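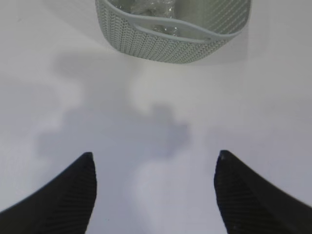
3 min read

24 May 2023, Momero notebook, basket task

Good day today! The wrist-only policy finally has a number I'm willing to write down: 11 out of 30 on the clear plastic pick, same start poses as the baseline. The baseline (wrist plus overhead view) got 9. So dropping the overhead camera didn't hurt us, and it may have helped a little. Two picks is well inside the noise, I know, I know. But I had fully expected it to fall apart without the second view, and it didn't!

What changed since the last entry:

- Trained on the relabeled set, 900 demos. Same network, same learning rate, only the grasp labels are different. We now mark the grasp at the moment the fingers stop closing, where before we used the close command. Those two can be pretty far apart on soft stuff.
- Crop is gone. Full wrist view goes in, fingertips and all. I used to mask the fingers out and I think that was a mistake, they give the network a ruler for free.
- Random brightness turned up a lot. White table, arm shadows everywhere, and the old policy would steer toward a dark blotch on the table as if it were an object. Watched for that on purpose today and saw it once.

Failures, sorted by hand from the logs. Most of the misses are the same miss: fingers come down fine, close, and slide off a fold because the plastic gives way. A few are worse, where the finger lands on the basket rim and the force stop trips. The one I find really interesting is the handle slot. Plastic shows through it, and the policy sometimes goes for the slot from the outside instead of going over the top. It's a sensible thing to want if all you know is "go to the shiny part." I love this failure. It tells us the features are finding the plastic, and the trouble is in how it gets there.

Idea for the slot problem: condition on approach height. Hold the arm above rim level until the tips are over the opening, then let the policy take over. The Panagiotou group's bin code has something like this as a hard rule. I'd like to try it as a soft penalty first so that we can still use it on the flat tray task.

Side note on the Noletti pads. Higher friction on paper, but I can't tell them apart from ours on crinkled film. Need a proper pull test before anyone orders more.

Also, whoever runs next: re-zero the gripper before the first trial. Open width had drifted when I came in and I threw out the first batch because of it. None of those are in the count above.

To do
- rerun both policies with new start poses, more trials each
- soft height penalty, sweep three weights
- log finger width at full rate (currently dropping samples, why?)
- pull test, both pads
- send the failure clips to Pralholm, they asked for slot cases

If the height penalty works at all, I want to have this on the cluttered version well before the October demo. Leaving the sweep running overnight on the second machine, please don't reboot it.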